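Ticket 116 – Floor planner export stops at the last room
Opened by: Dagný Hviid, Niltomport
Status: Solved
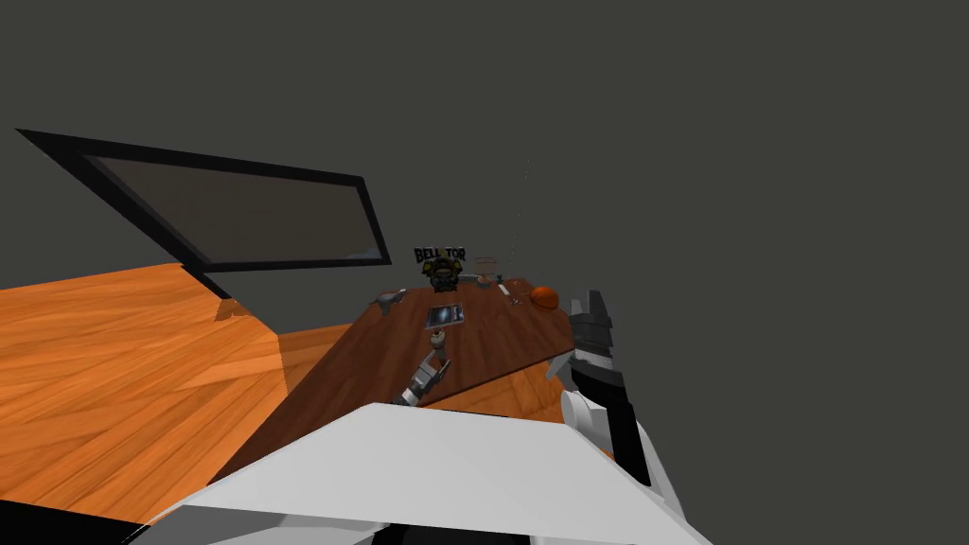 Attachment 1: render with the pale orange wood floor and grey background

Hello all! First off, I love Skuvum. I've been planning our whole ground floor in it since September and it's the most fun I've had with a computer in years. One snag, though. When I export the plan to PDF, every room comes out beautifully except the last one in the list, which gives me a blank page and the message "sheet could not be written".

What I've tried so far:
Restarted the program. Same result.
Renamed the last room from "Snug / study" to "Snug". Same result.
Moved the kitchen to the end of the list. Now the kitchen is blank and the snug prints perfectly! So it's the position and has nothing to do with the room.
Exported to my desktop instead of the shared drive. Same result.

The plan has 3 floors (I got carried away and added the loft) and I'm on the Brandes page template.

Reply from Lieselotte Lindemann, Wednesday 10:40
Hi Dagný, what a lovely clear report, and swapping the rooms round was a brilliant test. Could you open Export, then Page setup, and tell me what's in the Scale and Margin boxes? The Brandes template adds a title block to the final sheet, and I have a hunch it's running out of space.

Reply from Dagný Hviid, 11:15
Scale is 1:200 and the margin is 800. Is that a lot?

Reply from Lieselotte Lindemann, 11:30
Ha – yes, it is! The margin is in tenths of a millimetre, so you've got 8 cm on every side. The other sheets just manage, but the title block can't fit on the last one. Please try this:
1. Set Margin to 200.
2. Untick "Keep template spacing".
3. Save the plan under a new name and export again.

Reply from Dagný Hviid, 12:05
It works! Every room, title block and all. I'd copied that margin from an old Fukham plan where the units must have been different. I'm off to print the lot and stick it up in the hall.

Reply from Lieselotte Lindemann, 12:20
Wonderful news! I've asked for a proper warning when the margin is too wide for the title block. Marking this as solved – do send us more plans, we really enjoy seeing them.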